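Visit to the Tirmont paper mill open day

08/02/2022

I drove up to Tirmont the night before and stayed at the motel by the highway exit, which is clean and has no breakfast. The mill is 24 miles farther on, and the last part of the road follows the river closely enough that you smell the works before you see them. It is a boiled cabbage smell, not strong. The people who live there say they stop noticing it.

Tirmont holds one open day a year. In June they send out a letter to customers, and after that the remaining places go to anyone who writes in. I had asked twice before and been told it was full. This year I got a form back with a parking number on it and a request for my shoe size. The shoe size is for the steel toe covers, which strap on over your own shoes and make everybody walk like ducks.

We were split into groups in the yard. Mine was led by Hervé Aubert, who runs the second shift and has been at the mill since he left school. He talks quietly, and once the machines were going he had to stop and take us out into a corridor whenever he wanted to explain something. That slowed us down, but I learned more in the corridors than in the machine hall.

The tour starts at the wrong end, in the warehouse, because the bales of pulp come in on the same dock as the visitors. Tirmont no longer makes its own pulp. It buys in softwood and hardwood and blends them, and it also takes cotton trimmings for the better grades. The cotton is kept in a separate room with its own door. Hervé pulled a handful out of a bale and passed it around. It was much softer than I thought it would be, and a bit greasy.

From there we went up a steel stair to look down into the pulper. It is a big open tub with a rotor at the bottom. A man on the platform pushed in a bale, and it floated for a few seconds, rolled over, and went under. The water turned gray and then the color of oatmeal. The pulper runs for a set time for each recipe, and the recipes are on cards in a rack by the control desk. We were asked not to photograph the cards.

The beaters come next. I had read about beating before, but it made more sense on the spot. The longer the fibers are beaten, the harder and more see-through the finished sheet becomes. Blotting paper gets very little of it. Tracing paper gets a lot. Hervé had three jars on a shelf with pulp from different points in the process, and when he held them to the window you could see the clumps get finer from one jar to the next.

The paper machine itself was put in secondhand and has been rebuilt twice. It is smaller than the ones at the big newsprint mills and a good deal slower. The wet end was the best part of the day for me. The pulp goes onto the moving wire looking like thin milk, and by the far end of the wire there is a sheet. There is a line across the wire where the shine goes off the surface. The operators watch that line all shift. If it moves, something has changed in the stock or the vacuum, and they want to know before it reaches the presses.

We walked along the dryer section on a raised gangway. It was very hot. One visitor had to go back down, and was given water and a chair at the bottom. I would tell anyone going next year to leave the sweater in the car, whatever the weather is doing.

At the dry end the paper is wound onto a reel, and the reel is moved by crane to the slitter. They had a sheet break while we were there. A horn went, the crew came out from the control room, and the torn paper was sent down into a pit to be pulped again. They had it running again before Hervé had finished telling us what was going on.

Lunch was in the canteen: soup, rolls, and a tray of cookies from the bakery in town. It was included.

In the afternoon we could choose between the lab and the finishing room. I picked finishing. This is where sheets are cut, checked, counted, and wrapped. Most of the checking is done by machine now, but the writing paper is still looked over by hand. The women at the sorting tables fan a stack with one thumb and pull out a bad sheet without seeming to look at it. I was shown a rejected one and could not find the fault until a finger was put on it. It was a speck of bark.

A ream in this room is 500 sheets, and the wrapped packs are stacked on pallets and moved to a store where the air is kept at a steady dampness. Paper that has been stored too dry will curl in the printer, and paper stored too damp goes wavy. Hervé said most of the complaints they get are about paper that left the mill flat and then spent a winter in somebody's garage.

The last stop was the sample room, where the different weights were laid out to handle. I tried the drawing paper with a soft pencil and the writing paper with my own fountain pen. The drawing paper has a slight tooth and takes rubbing out well. The writing paper, sold as Selthorpe, did not feather at all, but the ink took a long time to dry, and I am left-handed, so I won't be ordering it. There is also a cheaper line called Lillura for school pads. I thought it was perfectly good.
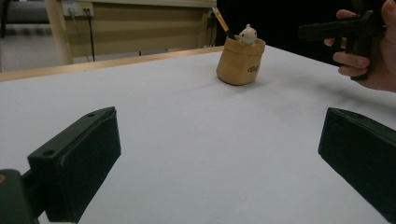

Saqib Magsi wrote to me after I mentioned the visit in my last post, and he does not agree about Selthorpe. He has used it for letters for years and says the drying time depends almost entirely on the ink. With a plain blue-black he can turn the page over at once. He also says the older stock, from before the machine was last rebuilt, was a little rougher and better for it, and that I should have asked whether they had any left. I didn't think to ask.

There was a small shop set up in the gatehouse. Offcuts were sold by weight, which is a good way to buy if you make cards or bind notebooks. I came home with a bundle of cream laid and some heavy gray board. A local bookbinding firm, Ekwueme, had the table next to it and was showing how to sew a single section. Their needles sold out early. I watched for a while and was allowed to try, and my thread was too loose.

Some practical notes for anyone thinking of going. The letter to write is to the mill office, by post, and you should say how many are coming. Parking is on the gravel across the road. There are a lot of stairs, most of them open grating, and no elevator to the machine hall. Ear plugs are handed out at the door, but the foam ones didn't stay in my ears and I was glad of my own pair. Children have to be 12 or over.

Photographs are allowed in the yard, the warehouse, and the sample room. The restrooms are in the office block and nowhere else, so go before the tour starts.

I left at four. The road back was closed at the bridge for resurfacing, and the detour goes through two villages and past a lumber yard, adding half an hour.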